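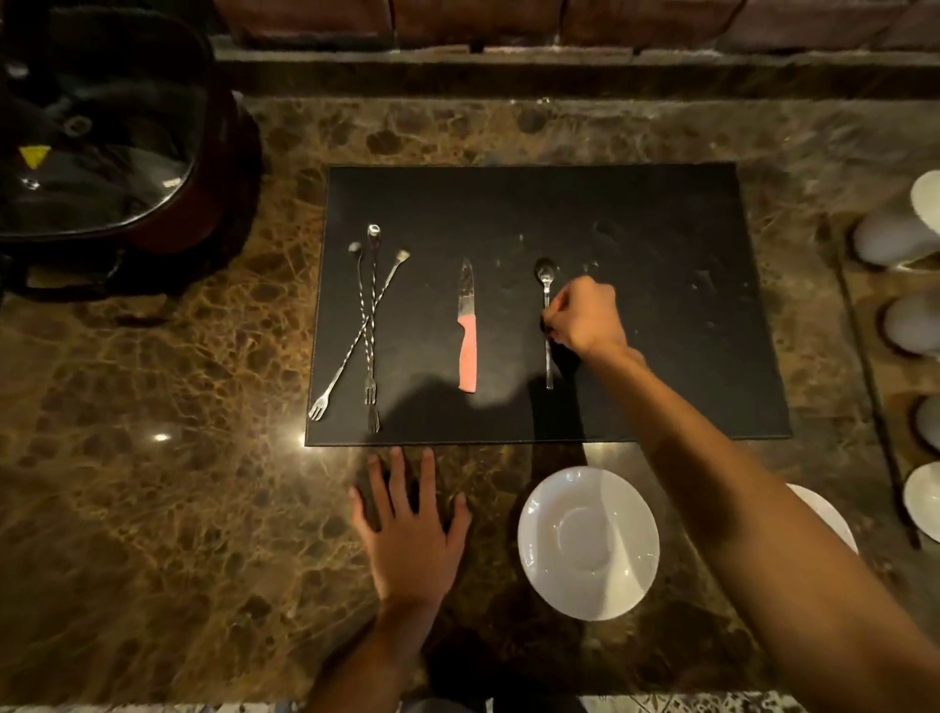 Priit Rätsep
Kitchen coordinator, Zakex shared house

Ticket 1322
Status: Open, then closed, then open, now "monitoring"
Summary: Long twisted utensils have no permanent home and keep turning up in the hot pot

Reported problem

Resident went to make soup, lifted the lid off the electric hot pot and found it full of silverware. Resident put the silverware on the counter, made soup, washed the pot and went to bed. By breakfast the silverware was back in the pot. Resident would like to know whether this is a feature.

I'm the one who looks after the kitchen tickets, so I took it. I should also admit I'm one of the people who puts things in the hot pot.

Background

The brick-wall side of the kitchen has one drawer for small utensils. It holds a Plamix tray we ordered in October under ticket 1189 ("Drawer is chaos"). The tray did fix the chaos. It has 4 compartments, it sits square in the drawer, and everything of normal length goes in without an argument.

The long ones with the twisted stems are not of normal length. They came in a box of kitchen things from the previous tenants and they're too long for every compartment in the tray. Laid diagonally across the top they stop the drawer from closing. I've tried them both ways up, in case the drawer had a preference. It doesn't.

So they get put wherever there's room, and the hot pot has a lot of room.

Steps tried

1. Put them in the drawer anyway. Drawer stuck open. Afonso walked into it with his hip at 6:40 a.m. and reported this to the whole house, verbally, at once.

2. Stood them in a water glass by the stove. Looked very smart for one evening. The glass is top-heavy with them in it and went over every time anyone shut the cabinet. Glass survived. Patience did not.

3. Tall jar, Ulteck, the one that used to have coffee in it. Worked fine. Then somebody bought coffee.

4. Laid them flat on the stone ledge against the bricks. The mortar up there is crumbly and drops grit on whatever you leave under it, so now you have to wash a clean fork before you can use it. Dropped the idea after two days.

5. Hot pot. See original complaint.

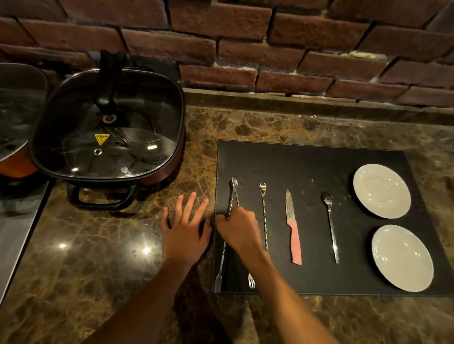
Hot pot with the lid on and metal utensils inside.

Notes on step 5

To be fair to the hot pot, it's a decent storage container. It's wide, it has a lid, it lives on the counter all year and gets used for its real job when it's cold or when Afonso has friends over. The lid is clear, so you can see what you're after before you lift it.

To be less fair: there's a heat warning sticker on that lid, and I'd like us not to find out what happens when somebody switches the thing on with a bundle of metal in it. House rule from now on, until this ticket is closed for good: lift the lid and look inside before you touch the controls. Yes, even if you were the last one to use it. Especially Afonso.

Comment from Afonso Serrano

I object to "especially." I have never cooked a spoon. Also can we talk about the black mat while this is open, it's got white specks all over it and I wiped it yesterday.

Reply from Priit

Noted, and the mat is a separate problem, but I'll answer it here so you don't open another one. Dry cloth first, then a damp one, then dry again. If you start with the damp cloth you just move the dust into the smudges and make bigger smudges. I gave it 30 seconds each way and it came up well enough. It'll never look new. It's a black mat in a kitchen, it was always going to lose.

Step 6: take everything out and sort it on the mat

I should have started with this. Before arguing about where things go, find out what they are. I asked for everything without a home to be laid on the black mat, handles toward you, so we could see which pieces are too long for the tray and which are in exile for no reason.

Results:

-- Paring knife, salmon-pink handle. Fits the tray with room to spare. I have no idea why it was ever out of it. Goes back in the drawer, blade facing the back wall.

-- Teaspoon, slim one. Fits. See above.

-- Long twisted ones. Do not fit. Will not fit. They also won't lie side by side on the mat; they've got those twisted shafts, and they end up in an X if you so much as look away. I straightened them twice and then accepted them as they are.

So most of the clutter had nothing to do with length. People saw long things in the pot, concluded that the pot was where utensils live, and added to the pile. I can't blame them. I did it with the garlic press.
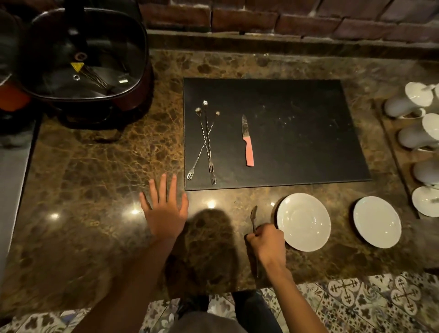 Category: Kitchen / Small utensils / Storage

Current workaround

Short pieces in the Plamix tray. If it fits in a compartment, it goes in a compartment, and that includes things you plan to use again in an hour.

Long pieces on the left half of the black mat, flat. Leave the right half clear so there's somewhere to put a bowl down. The mat stays where it is, to the right of the hot pot. Please don't slide it under the pot to make room; the cord loops out there and I'd like it kept free.

Hot pot empty when we're done moving things. This is the part that will take a while.

Comment from Afonso Serrano

Could we get rid of the long ones? When did anyone last use one?

Reply from Priit

You did, for olives. You said they were the best thing in the kitchen and that you felt like a bartender. They stay.

Permanent fix (pending)

Bajpai, the hardware place, has a wall rail with hooks, and a deeper organizer for the cabinet. I don't want to drill into that brick given what the mortar is already doing by itself, so the rail is out unless it can hang from the cabinet. The organizer looks long enough on paper. I've measured our longest piece and written the number on the inside of the cabinet door in pencil, where it can't be lost with the rest of my notes.

If the organizer fits, it goes in the cabinet and the mat goes back to being a mat. If it doesn't, I'm going to buy a second tall jar and write NOT COFFEE on it.

Next action

Priit: go to Bajpai with the number from the cabinet door.
Afonso: return the garlic press to the drawer. It was in your room.
Everyone: look in the pot first.

Leaving this one on monitoring. If you find silverware in the hot pot again, add a comment with the time and what it was, and don't open a new ticket.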